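Bon. 5 déc. 2021, grand jour de lessive à la maison. Je vous raconte, vous n'avez rien demandé mais c'est comme ça !

J'ai 19 chaussettes orphelines dans un tiroir depuis novembre et une pile de linge qui commençait à avoir sa propre adresse. Donc on ouvre le hublot, on sort le plateau tressé beige et on s'y met.

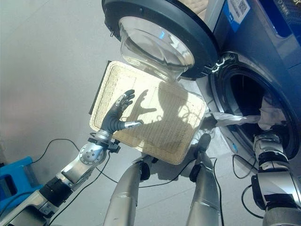 Ma règle de base, piquée à Hanna Laskowska quand on était en coloc à Trevness : le foncé d'un côté, le clair de l'autre, et on ne discute pas. J'ai mis des années à l'appliquer (j'ai eu une période rose pâle, mes t-shirts s'en souviennent).

Deuxième chose : les poches. TOUTES les poches. Une fois j'ai passé un mouchoir à 40 avec mon pull noir, j'ai retrouvé des peluches pendant presque 2 semaines.
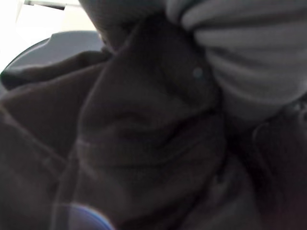
Et les gros trucs foncés, je les déplie avant, je les secoue un bon coup, sinon ça ressort en boule et il faut tout défroisser à la main. Les mailles, programme doux, toujours. Je ne suis pas maniaque, je tiens juste à mes gilets.

Pour la lessive, je suis passée à celle de Volside, sans parfum. Avant j'avais l'autre, celle qui sent la montagne - enfin, ce que quelqu'un dans un bureau pense que la montagne sent.

Reste le tambour. Vérifiez le vôtre, le bord surtout, et les plis du joint gris tant que vous y êtes. Il y a un dépôt tout sombre sur le mien, avec les petits trous, beurk. Ce soir : vinaigre, vieille brosse à dents et un podcast.
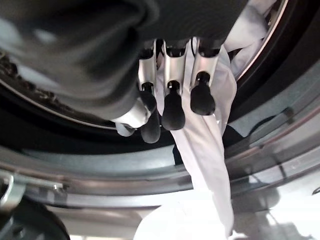
Du blanc, du gris foncé et un bord de tambour à récurer

Si vous avez mieux que le vinaigre je prends, mes réponses sont ouvertes ! Et si quelqu'un sait où vont les chaussettes, pareil.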